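## 6. Tidying tasks on the two-arm bench

Read this section before you give the Ruvuneo bench any chore that involves cloth, bags or loose stationery. Sections 4 and 5 cover mounting and homing, and are not repeated.

### 6.1 What to expect

The bench can do part of a household tidy-up. It can't yet be left alone with one. In our trials at Drilomville we logged 3,423 attempts at single tidying steps, and 1,487 of them needed a person to step in. Most of those were cloth steps. Rigid items on a clear surface gave far less trouble.

Treat the following as a guide:

- **Pens and markers:** good, if they lie apart from one another.
- **Small flat cloths:** fair. Folding takes several tries.
- **Bags and garments with straps:** poor. Supervise at all times.
- **Coiled or tangled items:** place by hand.

### 6.2 Laying out a mixed task

1. Press **Hold** and wait for both arms to stop.
2. Put the compartment tray at the rear left. It need not be square to the walls, but the left arm must be able to reach over its front edge.
3. Leave at least one compartment empty for each item you want put away.
4. Drop the cloth in front of the tray. Don't smooth it out – the task starts from a crumpled cloth.
5. Lay the bag or garment flat on the right-hand side, with its straps clear of the arm mounts.
6. Place the markers in front of the bag, at different angles.

A finished layout has soft items on both sides, the markers towards the front and each gripper over its own half of the work, as with the orange cloth and black fabric used for our mixed task. 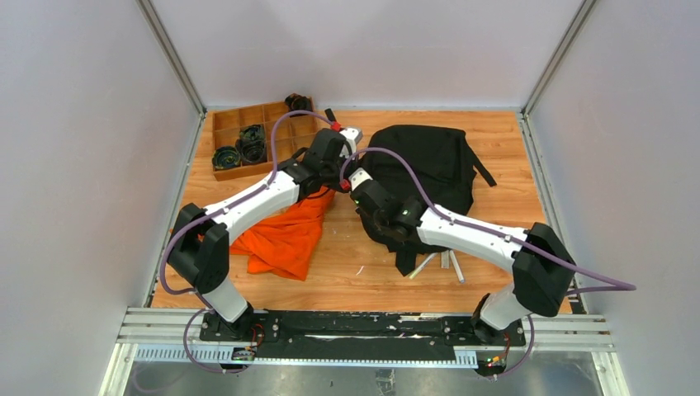

7. Check that the purple cables run freely past both elbows.
8. Release **Hold** and choose **Mixed tidy** from the task list.

> **Caution:** Keep hands outside the side walls once **Hold** is released. The grippers work close together in the middle of the table and may change direction without warning.

### 6.3 During the run

Stay within reach of the stop button. If an arm lifts a strap along with a marker, press **Hold**, free the strap and let the task carry on. There is no need to start again.

If a gripper closes on the same fold of cloth 12 times without moving it, the software gives up and skips to the next item. The limit can be raised under **Retries**, though we saw little gain from doing so.

> **Note:** Scraps of paper and other specks are ignored by the Moloritz software. Wipe the table yourself between runs.

### 6.4 Care

Inspect the gripper pads every 4,000 cycles, and sooner if you work mainly with fabric. Lint on the pads makes thin cloth slip. Clean them with a dry brush only.

Questions about task files go to Kristof Kramer at the Doãn office. Please send the run log with your message.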